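Bravinholm Shared Floor Kit
For teams working with robot arms and hands in the same room as people

Home > Workroom Safety > Floor Kits > Bravinholm

Item no. 205
Page last updated 05/08/2019

We have been selling bits and pieces for small robot workrooms for quite a while now, and the question that comes up most on the phone has very little to do with the robots. People want to know what the rules of the room should be. Where do visitors stand? Who gets to say go? Is it all right to reach in and straighten the bowl? The Bravinholm Shared Floor Kit is our answer to those calls, put into a box you can open on a Friday afternoon sort of budget and have on the wall before you start your next round of trials.

It was put together with the folks at Brerneo, who run pick-and-place work with household things and toy food, and it has been through a good many rewrites. If you bought the October edition, the wall chart is the part that has changed the most (the old one tried to say everything at once, and we were told so, kindly but firmly).

What the kit is for

Plenty of teams work right down on the floor, with a mat, a few light objects and an arm or two reaching over them. It is a friendly way to work – easy to set up, easy to look at – and it is also where habits get loose. A chair rolls a bit closer. A cable ends up where somebody walks. The kit gives you a simple set of room rules, the tape and signs to mark them out, and a log to show that you kept to them.
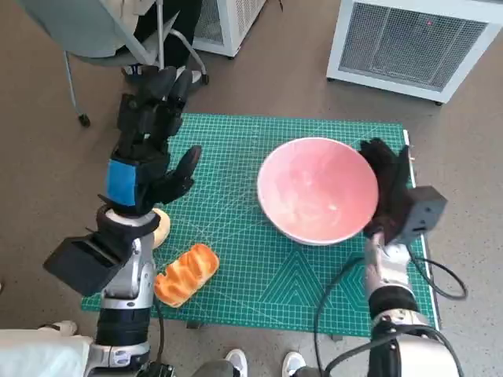 How close can a person stand while the arms are powered?
Outside the farthest point that either arm can reach, measured with the hand fully open and with whatever it may be holding. Mark that line on the floor with the yellow tape before the first run, and mark it again whenever you move the base or change a hand.

What's in the box

Wall chart, laminated, with the room rules in large type
Yellow floor tape, 2 rolls
Cable covers, low profile, with rounded ends
Run log, bound, 3,000 lines
Object cards, 15, blank on the back
Door sign, two-sided (Arms On / Arms Off)
Setup booklet, including a risk assessment form to fill in

The room rules, in short

The full wording is on the chart, but we are happy to share the heart of it with you, whether you buy from us or not.

One person is in charge of each run, and that person says out loud when the arms are going live. The stop button stays within that person's reach from start to finish. Everyone else keeps behind the tape, and that goes for feet and rolling chairs as well as hands. When something needs to be moved on the mat, the arms are stopped first and the person in charge says so. Cables are led away from the walking side of the mat and covered where they cross a path. Long sleeves, lanyards and loose hair are tied or tucked.

We get a little teasing about the chairs. But a chair on casters drifts, and it is the thing our customers tell us they forget most often, so it has a line of its own on the chart.

About the object cards

The cards are a small idea that we have grown very fond of. You write one card for each object that goes on your mat: what it is, where a hand may hold it, how firmly, and what counts as a proper release. Soft things deserve extra care here. A grip that suits a hard toy can leave a mark in something squashy, and if your card says how much denting you will accept, then two people scoring the same run have a fair chance of agreeing with each other. Cards go in the pocket inside the back cover of the log.

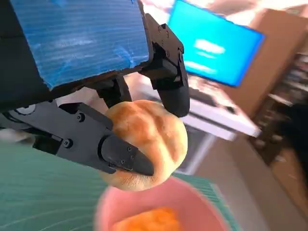 Round bun held between two gripper fingers, pink bowl below.

What the kit doesn't do

We would rather be plain about this than have you disappointed. The kit is tape, paper and good manners. It doesn't replace the guarding, the emergency stop or the manual that came with your robot, and it won't make a fast or heavy arm safe to stand beside. Please do your own risk assessment, using our form or a better one, and follow the standards and workplace rules that apply where you are. If the chart and your robot's manual disagree, go with the manual and drop us a line so that we can look at our wording.

Refills and extras

Run logs and object cards are sold separately, and so is the tape. The Celtham mat border, a flat strip that helps you put a mat back in the same spot every time, fits alongside the kit nicely and is listed on its own page. Larger charts can be printed to order through the Enriquez print shop – allow a little extra time for those, and tell them which edition you have.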